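3.2 Collecting demonstrations

Each demonstration on the Ostside cell was recorded by one operator driving both arms by hand.

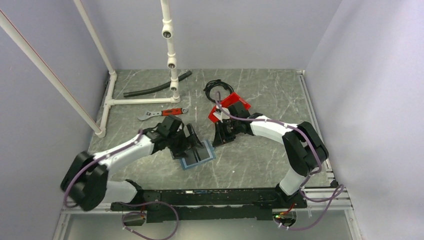

Ataberk Avcı, lead author

Figure 2. Workspace with the two arms, a tray, a red bin and an adjustable wrench.

We kept 383 demonstrations and set 95 of them apart for testing. Objects were moved between runs, and the policy was retrained after every eight sessions. Runs with a dropped part were labeled and kept.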